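Kadir Yurt handed me the controller the way my uncle used to hand over babies, one hand still under it.

"Squeeze with your pointer finger," he said. "Easy. Fillex copies everything you do, including the dumb stuff."

I'd been at Nistov since May and most of what I'd done was carry boxes and reset passwords, so you can imagine how badly I wanted to be good at this. The job was Backyard, task 105, pick up the bottle. A toddler could do it! You steer the arm, you do the thing, the recording gets saved, and after enough of those the model starts doing the thing by itself. I'd watched Kadir run a whole batch before lunch with a sandwich in his other hand.

My first go I nudged the stick too hard and shot straight over the grass and past the bottle. Second go, I crept down so slowly that Kadir went and got coffee. Then I got the fingers on it, up high by the red cap, and I stopped breathing. 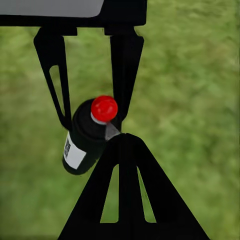

Fingers on the bottle, my third try.

"Is that a good grip?" I asked.

"It's a grip," said Kadir.

"Would you grip it like that?"

"I wouldn't, no. But there are 2202 of mine in there already, and they all look the same. Uysal wants somebody else's hands." (Uysal ran the training side from the Zaltenmont office and I had never met her, only been copied on her emails, which were short and came at two in the morning.)

I hadn't thought of it as hands before. I looked down at mine. I've got my mother's way of picking things up, kind of pinchy, like whatever it is might be hot. She did it with mugs and mail and the cat. She did it with my chin when she wanted me to listen. And now I was sitting in an office chair with a headset pushing my ears flat, teaching it to a machine.

I let go of the stick for a second and swung the view around to rest my eyes.
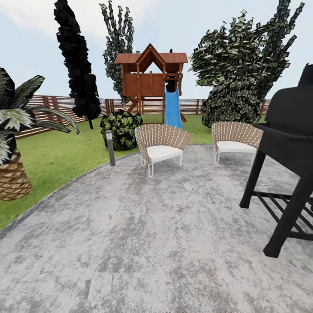
The yard, with the two chairs and the blue slide.

We never had a yard like that. We had a fire escape and a tomato plant. But I could put my mother in that left-hand chair with no trouble at all, shoes off, telling me the grill was too close to everything and who on earth waters that palm.

"You okay?" Kadir said.

"Yeah. How many of these do you need from me?"

"Twenty today, if your wrist holds up."

My wrist was fine. I put the view back over the grass, came down on the bottle, and pinched it up near the cap the way she would have. Kadir leaned over and wrote something on his pad.

"Do that one again," he said. "Same as that."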